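Jokora mentor scheduling app, reviewed by Wilma Vanhove

Our youth mentoring program has 165 active matches, and since 2018 we had tracked them in one shared spreadsheet. We moved to Jokora in May and have used it every week since.

Setup took two evenings. Mentors log a visit from their phone in under a minute, and the parent gets a short note once it is saved. The reminder texts are the best part — fewer missed outings, and fewer calls for me on Saturday mornings.

The reports are weaker. You can export up to 500 visits at a time, and the age filter ignores anyone whose birthday was entered late. Support answered both of my emails the next day but had no fix.

We also tried Fatport, which costs less and has no parent notes. For a program with fewer than 100 matches it would probably do. We are renewing Jokora for another year.

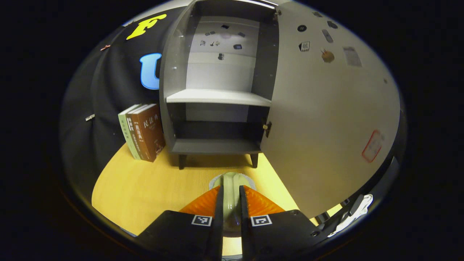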